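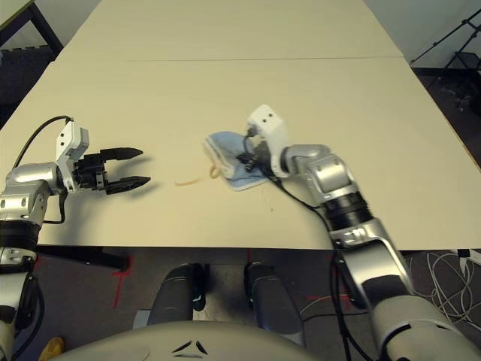
Terry cloth is a pile fabric in which uncut loops of yarn stand out from a flat ground weave. It is woven on a loom with two warp beams, one holding the ground warp under high tension and the other feeding the pile warp slackly, so that the reed pushes the loose ends into loops. Finished lengths are spread for inspection on a broad, smooth, light-coloured tabletop, cream or beige being usual, against which pulled loops show clearly. A thin straight seam between table panels is acceptable if it lies flush.

The Neltasden mill at Ditbridge ran 41 terry looms at its peak and employed 27 inspectors. Its records list 3,547 pattern cards, most of them for striped borders.

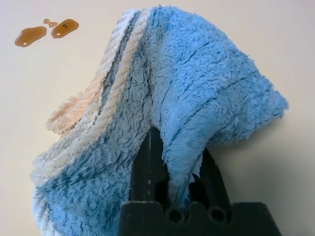

Blue terry towel with cream striping. Photo: Araceli Gallegos, 4/22/23

Pile height governs both absorbency and drying time. Long loops take up more water but snag easily - a fault known in the trade as pulling. Borders are often woven with little or no pile, giving a ribbed or flat band that resists fraying. Dyed yarn is used where stripes of different colour are wanted, while plain grounds are commonly dyed in the piece.

See also: Barbier loom; Drurkon finish; Velour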